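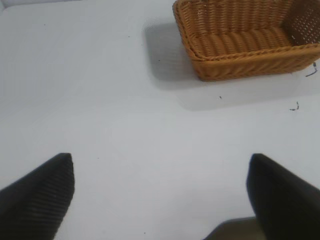 Tabletop Basket Set: Data Card

Tilness Household Objects Program
Published Friday, April 19, 2024, by the Tilness Documentation Office
4 min read

## Summary

This card accompanies the wicker basket portion of the Tilness tabletop collection. The release contains 300 short recordings of one activity: small items and a rectangular woven basket on a white table. It is intended for users who study how common household containers are filled and emptied.

## Contents

- `recordings/` — 300 files, one per session
- `objects.csv` — item name, category and storage shelf
- `notes/` — setup notes by session

## The basket

The basket is rectangular, with rounded corners and a thick braided rim. It is listed in `objects.csv` under the entry `basket_07`.

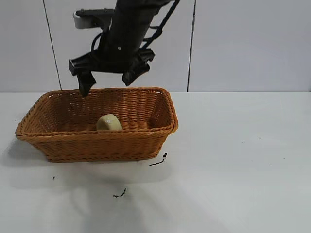 Items placed in the basket are drawn from the Flumia produce list, which has 20 entries. Each entry is given a plain name, and users should cite that name in place of a local translation. Where a session involves more than one item, the order is recorded in the notes.

## Table and placement

The basket has no fixed position on the table. Its placement varies between sessions, and the starting position is entered in the setup notes before recording begins.

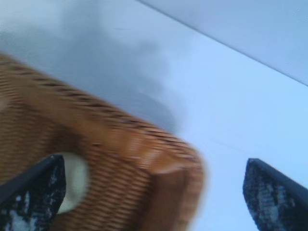
Sessions shorter than 7 seconds were removed. The remaining files were checked against the Lappalainen naming guide, and duplicate entries were merged.

## Known limitations

Only one basket is included. Lined and lidded baskets are planned for the June update, under the working title Hinder.

## Comments

**shelf_reader:** Will the June update keep the same item names? We have scripts that depend on them.

**Documentation Office:** Existing names will be kept. New items will be added at the end of the list.

**mornington4:** The path in the setup notes for session 20 points to an empty folder.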